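Choosing a gripper for kitchen jobs: workshop tips

We run a small bench in Wasville where arms and grippers get tried on ordinary household tasks before anyone pays for a full set. Most of the notes below come from fridge work, first in simulation and then on the real door.

Start with the handle. Measure the gap between the bar and the door as well as the thickness of the bar itself. Our thickest fingers, the Dudovach pair, would not go behind a slim bar without scraping the door, and we stopped using them for anything but drawers. The thinner Říha fingers went in cleanly but flexed when the seal held.

Set the grip force low and raise it a little at a time. On our controller the scale runs to 1000, and we have never needed the top half of it for a fridge. Write the setting on tape and stick it to the arm's case, next to the name of the fingers fitted.

Run each pairing of arm and gripper 32 times before you compare it with another. A handful of good runs says very little. Keep the same start position for all of them, and note the failures by type: missed the bar, slipped off, stopped short, hit a shelf. 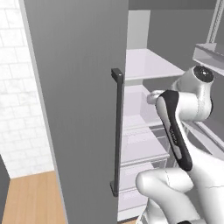 Should the door be opened and the item fetched with the same gripper?

It depends on the fingers. Long, narrow ones can usually do both, but padded ones made for jars tend to slide on a smooth bar. If you have to swap, do the door tests as one batch and the shelf tests as another.

Shelves need more care than doors. The wrist is often wider than the fingers, so check its clearance against door bins and their rims when you plan the reach. We lost an afternoon to a path that cleared every shelf and then clipped a bin on the way out.

Cameras: a wrist camera is good for the last few centimetres and poor for everything before that. Add a fixed one to the side, high enough to see over the arm. White shelves and pale fingertips are hard to tell apart, so put a band of dark tape behind each tip – matt tape, as the shiny sort throws glare.

Simulated runs are worth doing first. Ours use the Skanonport controller with the speed capped, and 11 of the bad paths were thrown out there before we touched a real hinge. Seal pull is the part we still set by hand, with a luggage scale hooked over the handle.

Wipe finger pads with warm soapy water and let them dry overnight.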